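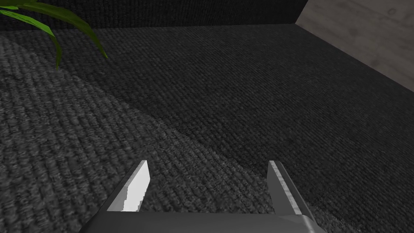 2019-12-11

Dye pot stuff first, then the loom, then the list of things I keep not doing.

Second go at the gray for the Omamow mats. The November batch was the one that came out brown in daylight and perfectly nice under the shop lamps, so this time I carried every skein out to the back step before I let myself have an opinion. Gray is a terrible color to dye, I say this every year. Any bit of leaning shows. You get a green gray or a purple gray or that sad dishwater thing, and then you put it next to a true black and it leans even more!

What I did: soaked the wool overnight in plain water with a drop of dish soap, squeezed it out, and put it in the walnut pot at a low simmer. I meant to keep it at a low simmer. The burner on the left has a mind of its own and when I came back from taping boxes it was properly bubbling, so there may be some felting on the outer strands. I pulled a few apart with my fingers and they seemed OK, a little clingy. Left it in for 60 minutes, then out, drained, and into the iron bath.

Iron bath was weaker than last time. I am convinced I was heavy-handed in November and that's where the rusty cast came from (also the scratchy feel, iron does that to wool and it never really goes away). Dissolved the iron in a jar of hot water first, strained it through a coffee filter, then added it to the pot with the wool OUT. Please, whoever uses this notebook after me, wool out. If you pour it in on top you get a dark splotch wherever it lands and you will be stirring and swearing for the rest of the afternoon.

13 minutes in the iron, stirring the whole time with the long spoon. It shifts so fast at the start, you blink and it's gone from tea to slate, and then it slows way down and you start thinking nothing's going on. I pulled it when it still looked a touch lighter than I wanted. Wet wool lies, but usually in the other direction, it'll look darker wet. So we'll see. I might be kicking myself tomorrow.

Rinsed until the water ran clear, which took ages, then a last rinse with a splash of vinegar. Hung on the rack by the window with newspaper underneath.

Notes on the yarn itself. The Zindik two-ply is lovely to handle but it drinks up dye unevenly, I think there's still some spinning oil in it. The Groen is drier and more boring and takes color like a dream. I had both in the same pot, tied with different colored string so I could tell them apart, and the difference is right there even wet. If I were ordering again for this job I'd go all Groen and stop being romantic about it. But I've got a whole shelf of the Zindik and I'm going to use it for something, so: give it a real scour next time, hotter water, more soap, two changes. Don't skimp.

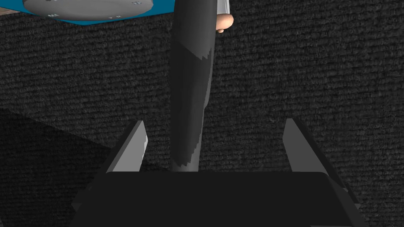
OK, the loom. Warp for the first mat is on. I used the heavy linen from Cummont, 47 inches in the reed, and it went on with only one argument. There's a patch near the right-hand selvage where the tension feels mushy. I've been tucking slips of cardstock in at the back beam every few turns and it's helping, but I'd call it managed and leave it there. Linen has no give at all, so if a few ends are slack they stay slack and they'll bubble at you the minute you start beating hard.

And these do need to be beaten hard. That was the whole trouble with the last set, they looked great on the loom and then came off and went floppy, more like a blanket than something you'd wipe your boots on. Weft-faced, packed right down, so that no warp shows. I wove a strip as a test with leftovers and tried three ways of doing it:

Beating once on an open shed, change, throw. Quick. Too soft. You can poke a fingernail through it.

Beating on the open shed and then again after changing. Much better. The ridges line up and it has that nice corrugated feel when you run your hand across.

Same as that but with the weft dampened first. This one is the winner by a mile, it packs down like you wouldn't believe, but my hands were freezing and the shuttle got tacky. A spray bottle would be nicer than dunking the bobbins. Warm water in the spray bottle would be nicer still.

Bubbling the weft: I had gotten lazy and was laying it in at a slant like I do for scarves. You can't do that here. It needs proper little hills all the way across or the edges start marching inward, and mine had, you could see it without a ruler. Once I slowed down and bubbled properly the selvages straightened up. I unwove the bad part. It hurt! But I'd have stared at it forever.

One more thing on that, the temple. Use it. I know it gets in the way and the teeth are sharp (I have the bandage to prove it), and I know there's a school of thought that says you shouldn't need one if your technique's any good. Fine. Mine's not that good at the end of the day. Move it up often, sooner than feels necessary.

Color plan for the Omamow job, as it stands: dark ground, then a lighter band at each end, and 2 thin picks of undyed wool on the inside edge of each band. They originally wanted stripes all through, and I talked them toward the plainer version, partly for looks and partly, I'll admit it here, on account of the number of ends I'd have to tuck in. Stripes are all ends. I sent them a bit of the test strip and they liked the texture, so now it's just a matter of the gray being the gray. If the Groen dries the way I hope, it's the ground color. If it dries too pale I'll call it the lighter band and dye again for the ground, darker. Either way nothing's wasted, which is cheering.

Thing I want to try but don't have the time for: splitting the iron into several weak baths with a rinse between. I read about it in one of the old pamphlets on the shelf above the sink (the one with no cover, you know it). It's supposed to give you a more even gray and be kinder to the fiber. It also sounds like three times the hauling of water. Maybe on a small skein after the holidays.

Wool weights are on the card pinned inside the cupboard door, I won't copy them out again. I did cross out one line on there that was plain wrong, I'd written down the dry weight of the basket as well. Explains a lot about November.

Pot care: somebody left the big enamel one to soak with alum in it and there's a crust. I got most of it off with hot water and a wooden scraper. Please don't use steel wool, the enamel's already thin near the handle and if it chips to metal we'll be getting iron into everything whether we want it or not, and goodbye to yellows.

To do:

Check skeins in daylight once they're bone dry, both yarns, and snip a sample of each for the wall
Scour more of the Zindik, properly
Spray bottle
Fix or at least label that left burner
Wind bobbins before sitting down, all of them, so I'm not hopping up every few inches
Ask Cummont if they're keeping the heavy linen in the natural color, I've heard they might drop it and I'd want to stock up
Find the good scissors

Later, same night. Went back and squeezed one of the Groen skeins, and the outside is nearly dry already. It's gray. Gray gray! There might be a tiny bit of green in it under the desk lamp but that lamp makes my own hands look green, so I'm leaving it until morning. Rack's staying where it is, please don't move it near the heater.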